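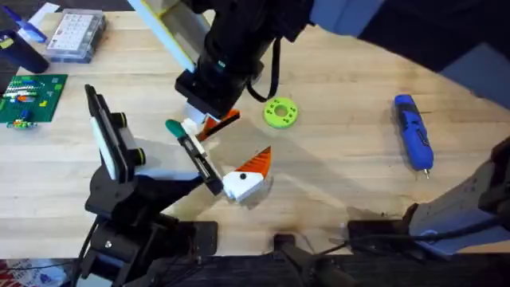
How many demonstrations does a two-arm assembly task need before the policy is worth testing?

For our fastening task at Jasholm, 40 clean episodes got us a policy we could learn something from, and 258 got us one we could leave on a bench for a shift. Your numbers will differ with part tolerance and with how consistent your operators are.

Thread on how we collect them. Setup is two arms on one table, teleoperated, one arm holding the part and the other holding the tool. All logging goes through Zurnby, our in-house recorder.

1/ An episode is one attempt, start pose to end pose. Both arms go home first. If either arm starts away from home, the episode is thrown out at ingest. We tried keeping those for variety. The policy learned to hesitate for two seconds at the start and we spent a week finding out why.

2/ Tool grasp is the largest source of bad data. A small screwdriver in a parallel gripper can rotate about the finger axis, and a few degrees at the handle is a missed screw head at the tip. Operators now regrasp on camera. We keep the regrasp in the episode. Cutting it out leaves a jump in joint position that the model tries to reproduce.

3/ Wrist cameras matter more than the fixed one for the last stretch of the approach. The fixed view matters more for everything before that. We trained with each one removed. Dropping the wrist views hurt insertion, dropping the fixed view hurt reaching. Keep both if you have the bandwidth.

4/ Clutter stays on the table. Other tools, spare parts, the organizer box. We move it between blocks of 8 episodes and log the layout with a short tag. The first dataset was collected on a clean table in March and the policy from it failed as soon as somebody put down a second tool.

5/ Same with light. Arm shadows fall straight across the work area on our table. We stopped trying to diffuse them. The deployed cell at Whitlock has worse lighting than we do, and I would take the shadows in training over a surprise later.

6/ Two-arm timing. Operators who are new to the rig move one arm, stop, then move the other. That is a valid way to do the task and a poor thing to average with someone who moves both at once. We tag each episode "serial" or "overlapped" and train on one kind at a time. Mixed sets gave us arms that both waited for the other.

7/ Failures. Keep them, label them, and don't put them in the imitation set. Ours go to the success classifier. A dropped part with a recovery is a different thing: if the operator picks it up and finishes, it counts as a success and we weight it up. Of the 258, 40 contain a recovery. They did more for the policy than any other group.

8/ Operator fatigue shows in the data before the operator reports it. Path length creeps up and gripper close events double. We cap a sitting at 40 minutes. The recorder plots path length per episode live and the operator can see it.

9/ Calibration check every Monday and after anyone touches a clamp. Touch a known point with each arm, compare, log the offset. Skipping this once cost us a full set. The two arms disagreed by less than a screw head's width and the demos still looked fine on playback, since the human was correcting by eye.

10/ Next is the same task on the Jimatau grippers, with longer fingers. I expect the reaching part to transfer and the tool grasp to need new data. Will post the numbers under this thread, split by stage.

Ingest script and tag list are in the repo linked from my profile. The tag list is short on purpose. Please don't send me a longer one.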